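4. Planning the Equipment Budget

4.1 Scope of the purchase

The program described in this paper depends on hand-held grippers that a person carries through an ordinary task. Each gripper has a pair of fingers and a camera, and the recordings made with it are later used to train a robot arm. Section 3 explained how the tasks were chosen. The present section deals with what had to be bought, in what order, and with what allowance for wear. It is intended for departments that must submit a spending plan before any work has begun.

The plan was drawn up for 3 stations at the Sturkside laboratory. A station was defined as one table, one backdrop, one pair of grippers, one desk with a computer, and a set of household items to be handled. Defining the station first made it possible to price the program by the unit and to tell the purchasing office what would be lost if a unit were removed. An earlier draft had listed all goods by supplier, and reviewers found it hard to see which items depended on one another.

4.2 Fixed and recurring costs

Fixed costs cover the grippers, computers, furniture and storage drives. Recurring costs cover finger coverings, task items, replacement cables and the paid hours of the operators. In the first draft, recurring costs were entered as a single line under supplies. That line was too small. Finger coverings crease and shift with use, and a change in the covering alters both the grip and the part of the finger that the camera records. The revised plan therefore treats coverings as a stock item, ordered in lots of 100 and charged to each station as they are drawn.

Task items raised a separate question. Most cost very little, and the purchasing office proposed that operators buy them locally and claim the expense. We advised against this. Records from a station can be compared over time only if the same item can be bought again, and small household goods are often withdrawn from sale or changed in shape. The plan calls for spares of every item to be bought at the outset and kept in a labeled cabinet.

4.3 Comparison of bids

Bids for the grippers were received from two firms, Kutetine and Gutia. Kutetine quoted $2,776 per pair, with coverings and one year of repair included. Gutia quoted a lower price for the pair but charged for coverings, spare fingers and shipping under separate headings. When these were added over the planned period of use, the difference between the bids was small enough that delivery time and ease of repair decided the matter. The order was placed with Kutetine in February.

A further $719 per station was set aside for the work surface and its surroundings, including the table, the curtain and the lighting. This amount was questioned during internal review on the ground that existing furniture could be used. The authors kept it in the plan. Tables already in the building differed in height and finish, and the time needed to adjust for those differences would have been charged to the operator budget, where it would have been harder to trace.

4.4 Items chosen for the first task group

The first task group was limited to personal care goods and small containers. These are light, fit within the opening of the fingers, and place few demands on the table. Clear plastic was included on purpose. Its walls are difficult to pick out against a white surface, and a program that leaves such items for a later year may find that its cameras or lighting must be replaced to deal with them. Figure 4 shows a makeup brush and a clear container on the table, with a desk and monitor behind.

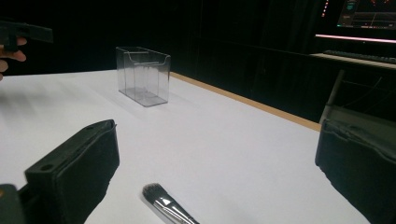
Figure 4. Work surface with items from the first task group.

MacAulay, commenting on a draft of this section, wrote that the plan still understates the cost of idle stations, and that a spare pair of grippers kept on the shelf would pay for itself the first time a pair went out for repair. The comment also asked whether the repair year should begin on delivery or on first use, a point on which the bid documents were silent.

Both matters were taken up before the final order. The repair year was fixed by letter to begin on first use. One spare pair was added to the plan and shared among the stations, with its cost divided equally. No reserve was made for a second spare, and the request for one has been carried over to the next budget period together with the replacement schedule for storage drives, discussed in Section 5.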